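Robots in the Home and the Workshop
Unit 8: Can a machine clear a table yet?
Course reader, handout for session 8. Marlene Steinbach
Last revised 17/07/2019

Please read this before the session and bring it with you. The two exercises at the end are for discussion and will not be collected. Readers who missed Unit 7 should at least look over the section on grippers, as several words from it come back here.

1. What we mean by a chore

In the first weeks we talked about robots that weld, paint and stack. These jobs have a few things in common. The part arrives in the same place every time. The part is the same part. If something is out of line, a sensor stops the cell and a person comes over to fix it.

A chore is different. When you clear a table at home, you don't know beforehand what will be on it. You decide what is trash, what goes in a drawer and what stays where it is. You pick up a coin differently from a cup. You do all this without planning it, and if something slips you catch it or pick it up off the floor.

For this course we use a working definition: a chore is a handling job in which the objects, their places and the right end result are not fully fixed before the job starts. Tidying a desk is a chore. So is putting mixed parts back in their bins at the end of a shift. Filling the same box with the same bottle all day is not, even if it is boring.

2. What machines do well now

The short list has not changed much since I first taught this unit.

Floors. Robot vacuums and mowers work because they hardly touch anything. They move over a surface and avoid what stands on it. Socks and cables still stop them.

Washing. Dishwashers and washing machines have done the wet part of the work for decades. Loading and unloading are still done by hand. It is worth asking why the easy-looking half was left to us.

Picking from bins. In warehouses, arms with suction cups can pick many kinds of boxed or bagged goods. They do best where the item has a flat face and where a missed pick costs only a few seconds.

Fixed kitting. A kit is a tray filled with a set of parts for one job. If the parts come in known positions, an arm can fill kits all day.

3. What is still hard

Small objects lying flat. A two-finger gripper closes from the sides. For a thin object on a hard table there is not much side to hold. The fingertips have to come down close to the surface without pressing into it. If the arm believes the table is three millimeters lower than it is, the fingers hit the table. If it believes the table is higher, they close above the object.

Things that roll. A pen, a marker or a battery moves when it is touched off center. People put a second finger down without thinking. A gripper that touches one side first will push the object away, and the position the camera gave a moment ago is no longer right.

Objects next to something else. The open fingers need room on both sides. When an object lies close to the wall of a tray, one finger has nowhere to go. The arm must turn the gripper, come in from another side, or push the object clear first. Each of these is a separate skill and has to be programmed or learned.

Light. Glossy and dark surfaces give depth cameras trouble. Shadows move with the arm, and a simple vision program may take the edge of a shadow for the edge of a thing.

Knowing when you are done. This one gets too little attention in student reports. A person looks at the table and sees that it is tidy. A machine needs a rule for it, and the rule is often harder to write than the motion.

4. Practicing in simulation

Most work on household handling now starts in a simulator. The arm, the table and the loose objects are computer models, and the program is tried there before it goes near real hardware. There are good reasons for this. A simulated arm can hit the table all night and nothing breaks. The table can be set up again in an instant. Many copies can run side by side.

A typical practice setup is modest: an arm with a two-finger gripper, a table, a tray with compartments, and a few small things such as dominoes or a marker. The furniture of an ordinary office may be modeled in the background, so that the vision program does not get used to seeing a blank wall.

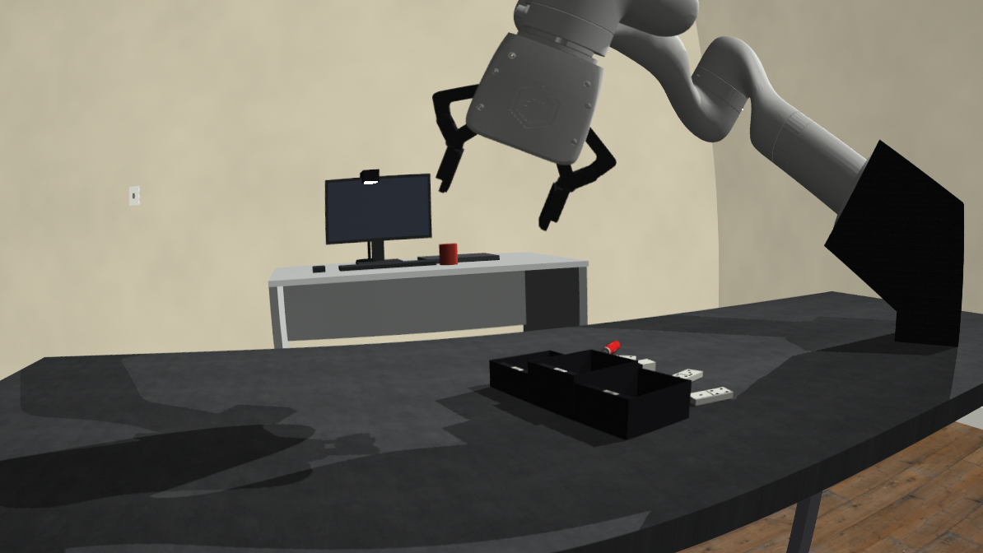

The task given to the program might read: "Put the small objects in the tray." For a person that sentence is enough. For the program we have to settle several points first. Does an object count as in the tray if it leans on the rim? Does it matter which compartment it goes in? What should happen if the tray gets pushed along the table? May the arm shift the tray on purpose to make room?

Write such points down before any trial is run. In March, Ludger Lammers gave a guest session on a practice program he had written for sorting small parts. He counted a trial as a success when the center of each object was inside the outline of the tray, seen from above. The program learned to hold objects over the tray and never let go. Its score was very good. He added the condition that the gripper must be open and clear of the object, and the score fell to a more believable level.

The weak side of simulation is contact. Free motion of an arm can be computed very well. What happens when a rubber pad meets a smooth edge depends on friction, on how the pad gives, on dust, and on small errors in shape. Simulators use simplified rules for this. A grasp that holds on the screen may slip on the bench, and sometimes the other way round. The usual remedy is to vary friction, weight, lighting and position at random during training, so that the program does not depend on any one value. It helps. It doesn't remove the need for real trials.

5. A case from the shop floor

Ruppert is a repair shop for small pumps. At the end of each shift the benches are covered with seals, screws, caps and test pieces, and someone has to put them back in the trays. Ottmar Böttcher, who runs the benches, asked whether an arm could do this at night. The trial was set up by Zuleica Medeiros with a planning program called Istomik and a two-finger gripper.

The trial covered 821 pick attempts over several nights. The notes we have are short, but the main points are clear.

Large caps and test pieces were handled reliably. They stand up from the bench and have straight sides.

Flat seals were the worst group. The gripper often closed above them. Raising the pressure on the bench did not help, because the seals then folded. In the end they were left for the morning shift.

Objects in a heap were picked slowly. The program waited for a new camera picture after every pick, and with three or more objects touching each other it often chose the wrong one.

The bench itself was changed during the trial. A matte mat was laid over the shiny top and the trays were fixed in place with screws. Both changes helped more than any change to the program did.

Böttcher's own judgment was mixed. One person needed 45 minutes for the benches. The arm needed most of the night, and a person still had to deal with the seals. He kept the mat and the fixed trays. Whether the arm stays has not been decided.

Note for those writing their paper on this case: the figure of 821 counts attempts, so an object that was tried three times appears three times. Do not report it as the number of objects moved.

6. Can they do it yet?

For a single known task on a prepared table, yes, with some misses. For a mixed table in somebody's home, with no preparation and no one at hand to help, no. Between these two lies most of the present work, and the answer depends on what is allowed. Ask these questions of any claim you read:

How many kinds of objects were used, and had the program met them before?
Who put the table back in order after a failed trial?
Was the video sped up?
How often did a person step in, and was that counted?
Were the trials simulated, real, or both?

A report that does not answer the second question should be read with care. Resetting the table is itself a chore.

7. Exercises

Exercise A. Choose a table you use every day. Without tidying it first, write a rule for "cleared" that a person who has never seen the room could follow. Swap rules with your neighbor and find a case in which the rule is met but the table is plainly not cleared.

Exercise B. Take five small objects from your bag or desk. Pick each one up using only your thumb and one finger, held stiff, coming straight down from above. Note which ones you had to slide, tip or turn before you could lift them. Then try again with your eyes closed after one short look. Bring your notes.

Mattes Kasten will lead the second group, with the same handout. If you need to change groups, write to him before the session.

Reading for Unit 9: the chapter on soft grippers, up to and including the part on suction.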